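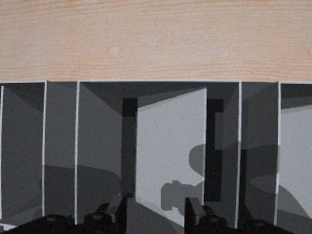
Gripper's view of the middle bin, straight out of the simulator. Look at those shadows!

1/ Spent the afternoon at the Clerkholm open day and my head is still full of it, so you're all getting a thread. Went in for the bin picking, stayed until they started stacking the chairs.

2/ The render up top is from the Tsikata demo. Three grey bins side by side, wooden surface behind, and you're looking along the two fingers as they point into the centre one. I love that you get the grain in the wood, even a little knot. Somebody cared about that knot.

3/ Araba Ackah did the talking and she was brilliant. She let people call out questions the whole way through (mine was about lighting, obviously) and went back over the bin setup for a lad of maybe ten who'd wandered in with his gran.

4/ On the lighting: she says they change it between runs on purpose, so the software can't get too comfy with one set of shadows. They'd done 200 runs that morning before the doors opened. 200! I'd had a coffee and a bun.

5/ Then we got to have a go with the controls ourselves, five minutes each. I am terrible at it. Went for the middle bin and clouted the rim, twice. Fuseini Akpalu, who was minding our group, said the rim gets everyone and reset it for me very kindly.

6/ Wim Verhoeven was next after me and got it first try. Not speaking to him.

7/ Downstairs there was a Budar stand with spare fingers you could pick up and waggle. Much lighter than I expected. Also very good biscuits.

8/ They're doing another one in October, and Bernice Alhassan on the front desk says you can put your name down already. Room holds 258 and it was packed by two, so get there early if you want a turn on the controls.

9/ Anyone else there today? Did you get near the sims or only the talks? I missed Teodor Sobczak's completely and would love some notes.

April 30, 2018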